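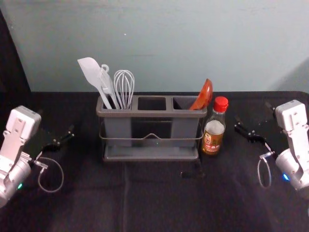 # Two Arms, One Planner, and a Very Slow Clock

April 12, 2022

The control software at Grutelska began as two programs. Each arm had its own driver, its own trajectory planner and its own idea of what time it was. A thin layer on top passed messages between them and hoped for the best. In March the company replaced the lot with a single process called Flurkel, and the engineers have been writing down what broke ever since.

Flurkel treats a pair of arms as one machine with a long list of joints. A request such as "take the whisk out of the left compartment while the right arm keeps clear of the bottle" goes in as a single problem. The planner searches for a path through the combined joint space, checks it for collisions, assigns timing and hands the result to a controller that drives both sides from the same clock.

The cost is search time. Doubling the number of joints does far more than double the space to be searched, and the first builds could spend nearly 37 seconds on a move that a person would make without thinking. The team now plans each arm alone, lays the two paths over each other in time, and falls back to the joint search only where they conflict. Most tabletop moves never reach the fallback.

## Where the paths cross

Kitchen tools make a good test load for this. They stand close together, they lean, and their tops are wider than their handles. A spatula blade that tilts out over the rim of a caddy takes up space a simple box model would call free. The red cap of a sauce bottle, with a spoon bowl nearly touching it, leaves very little room for a finger to come down between them.

Flurkel's collision checker originally wrapped every object in a convex hull. This was fast and wrong. The hull around a leaning spoon swallowed a good part of the air beside it, and the planner would report that the neighboring bottle could not be reached. The current version splits each object into smaller pieces and pads each piece by 4 millimeters. The padding can be reduced for an object the gripper is about to hold, but only along the direction of approach.

Cables are handled less well. The loop hanging from each wrist moves with the arm and swings after it stops. Flurkel represents it as a fixed swept volume attached to the last link, large enough to cover the positions the cable normally takes. The volume is conservative, and it rules out some low reaches that the hardware could make. A proper model of the cable is on the list. It has been on the list since the first release.

## Perception that admits doubt

The camera side is a separate package, Karimi, which supplies object poses to the planner. Clear glass is its weakest subject. Depth readings pass through the upper part of a bottle and land on the wall behind it, so the point cloud shows a cap floating over a label. Karimi fits a bottle shape to whatever it can see and attaches an uncertainty to each axis of the pose.

Thin wire is the other problem. A whisk head returns scattered points with large gaps, and early builds discarded them as noise. The filter now keeps sparse clusters when the color image shows an edge in the same place.

Flurkel uses the uncertainty directly. If an object's height is poorly known, the planner grows its padding vertically and leaves the sides alone. If the total passes a limit, it refuses the grasp and asks for another view. Operators disliked this at first, as the previous software would simply try.

## One clock

The controller received the least attention in the design review and the most bug reports afterward. Both arms take commands over separate network links, and under the old arrangement a late packet on one side meant that side alone slowed down. A path checked as safe with the arms in step is not checked at all once they drift.

Flurkel stamps each command with a point on a shared path. When either arm falls behind, the controller slows progress along that path for both. A run that would have ended in contact ends late instead. The log keeps the last 2000 control cycles, and a small viewer named Pradier plots the lag for each side against the planned separation between the grippers.

Pradier has become the tool the engineers open first. Its early plots showed a regular spike in lag on one link, which was traced to a logging thread that wrote to disk from inside the control loop. Moving the write to a separate thread removed the spike. The same fault had been present in the old two-program system, where there was no common clock to measure it against.

Work on the next release is limited to replanning during motion. At present, a changed object pose brings both arms to a controlled stop before a new path is computed. The replacement will keep the arms moving along the part of the old path that is still valid, with the handover point chosen by the planner. It runs in simulation. On hardware it remains disabled by default.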